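Themed tea room in Gralevard - do I need to book, and is it any good for non-fans?

Asked 13 August 2013

My sister is mad on the Osside books and I've promised her a birthday tea at the themed place in Gralevard, the one done up like the Alell inn. I've read the first book and gave up on the second (sorry!), so I'm a bit worried I'll be sat there not getting any of the jokes. Do they take bookings? And is the food proper food or just blue icing on everything? There will be 2 of us, and she doesn't eat meat.

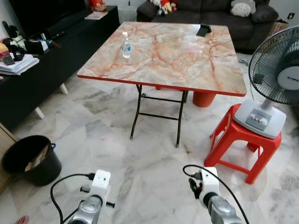

Marble-look table top with a bottle of water on it

Answers

Yes, book! I went in April and the queue was right down the stairs. They only have 16 seats and they go by sitting, so if you just turn up you could be waiting ages. I rang and got a slot for the same week, but that was before the school holidays, so I'd ring sooner than I did. The food was nicer than I expected. I had the Innkeeper's Pie, and it comes without meat if you ask. My friend had the Lã broth and said it was mostly leeks - she likes leeks, mind you. You won't be lost if you haven't read them all, the menu explains where every dish comes from and the staff love being asked.
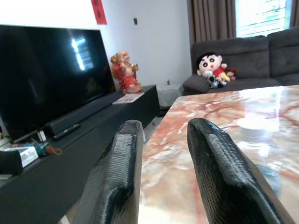 Site member
Regular contributor, Food and Days Out

I'd agree about booking but I'm less keen on the food. The pie was fine, the cakes were dry and the "moon cider" is apple juice with a cinnamon stick in it. What you're paying for is the room really, and if your sister is a proper fan she'll be thrilled. They've got a shelf of 300 or so badges and letters that readers have sent in, and she'll want to look at every single one, so don't plan anything straight after.

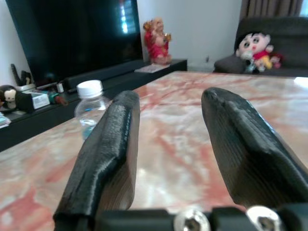

Getting there

Take the 816 bus and get off by the library. Parking is hopeless.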